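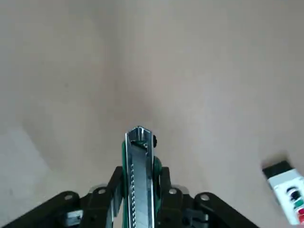 Green utility knife – best way to open boxes without slicing what's inside?

Asked by Suvham

We've just moved and I've got 11 big cartons to get through! I love my utility knife but I've already nicked a cushion cover. How far out should the blade be? They're the double-wall sort from Gundgate, taped to within an inch of their lives.

3 answers

Kubíček
One click of blade, no more! Hold it nearly flat and run it along the tape where the flaps meet – you only need to cut tape, so leave the card alone. Do the short ends first, then the long middle seam, and the whole lid pops up beautifully. Always cut away from your other hand. Snap in a fresh blade if it starts dragging. I did around 203 boxes in our shop move and it never stopped being satisfying.

Ustard
What Kubíček said. Also keep the boxes flat after, people on here will bite your hand off for them!!

gundgate2000
i just use my keys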